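Ticket 2863 – Wuma stacking kit, trial unit
Product: Wuma two-arm kit with bowl stacking routine, supplied by Hartley
Status: open, waiting on supplier
Filed from: Cescombe
Priority: normal

What we're reporting: the left arm stops short on the approach to nested bowls and the routine times out with code 309. The right arm runs the same approach without a fault. Single bowls are fine on either side.

First I want to say how much we're enjoying this kit. Setup took one morning, the manual is written for people who have never touched an arm before, and the recovery mode (where it backs off and tries again by itself!) is a joy to watch. So please read the rest as coming from a happy trial customer with one stubborn problem.

Steps tried so far:
Restarted the controller and both arms. No change.
Reloaded the factory bowl profile. No change.
Ran the left arm by hand to the bowls with the timeout switched off. It gets there, slowly.
Swapped the left and right tool settings. The fault stayed on the left, so we put them back.

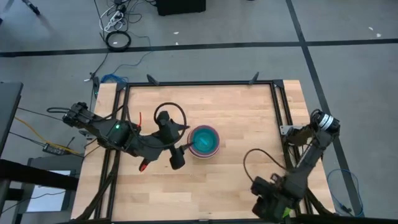
Left gripper at the bowl stack, right arm held away from it.

Your support page suggests checking the clamps and the rails, so we did that next. All tight. We also went through the log export and found 3487 lines for one session, most of them repeats of the same position warning. Is there a way to filter those? Ulto, the planning software that comes with the kit, shows the warning in yellow but won't say which joint it belongs to.
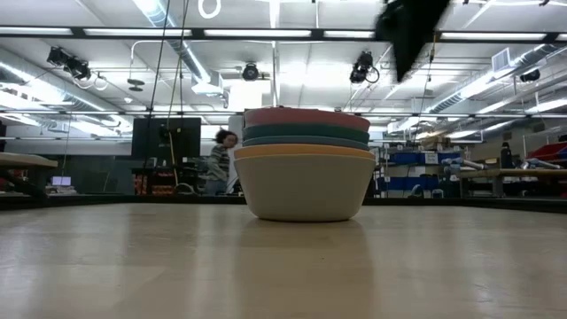

Stack height is the setting we'd most like help with. The default profile seems to be written for short stacks, and we want to go up to five bowls, with the red one upside down on top, its rounded underside facing up. Does the planner need to be told that the last bowl is flipped, or does it work that out from the camera? The manual covers nesting very nicely – flipped bowls don't get a mention.

Update, same ticket: firmware build 1315 installed on both arms. The left arm now reaches nested bowls on most tries, and it moves much more smoothly on the way in. Code 309 still shows up, just less often.

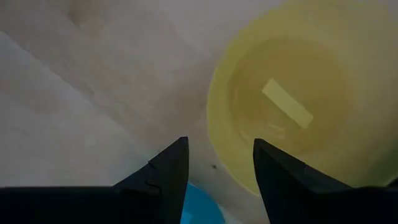
Cescombe, 2026-09-12

Wrist view attached for the follow-up question. With the fingers open over the rim of the yellow bowl, the flat piece lying inside is easy to make out on our screen, but Ulto labels bowl and contents as one object. Can the two be split in the profile, or do we need the add-on for small parts? We'd be glad to test a beta if Hartley has one going.

Please leave the ticket open until we've heard back on the left arm. Full log to follow by upload.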